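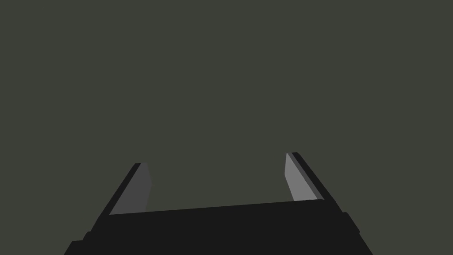 Operators at the Gillasau plant had asked for one thing above all, that the gripper could be checked at the start of a shift without calling an engineer. Flullon has now built its new care routine for the Amutura packing cell on this request.

News > Company > Press releases

Products Service Training Press Contact

September 3, 2021
By the Flullon press office

Flullon presents new care routine for two-finger grippers

Flullon announces today a fixed service routine for the gripper of the Amutura cell, which is in daily use at the Gillasau site of the packaging firm Tokgöz. The routine was tried there from June and is now open to all customers who own the cell.

The work begins on the screen. The operator opens the fingers fully in the simulated model of the gripper, and then gives the same command to the real one. If the real fingers stop short of the position in the model, the operator cleans the guides and repeats the command. When the difference stays, the cell is locked and the service desk is informed.

Every 200 hours of running, the inner faces of both fingers are wiped with a dry cloth and looked at for wear. After 3,000 hours the fingers are taken off and new ones are fitted as a pair -- one new finger must never work together with an old one. The screws are tightened by hand first, then with the torque key from the service case. After this the zero position has to be taught again, at slow speed and with no part between the fingers.

The trial also led to a change in the drawings. The cable of the gripper now has a longer loop at the wrist, as the first version was pulled too tight when the arm turned to the outfeed belt. Cells delivered before June can be changed on site during a normal service visit.

The service case costs 1,499 euros and contains two pairs of fingers, the torque key, cloths and a printed guide of 32 pages. The simulated model is part of the cell software -- customers with a valid service contract receive it with the next update. Orders are taken by the Flullon service desk.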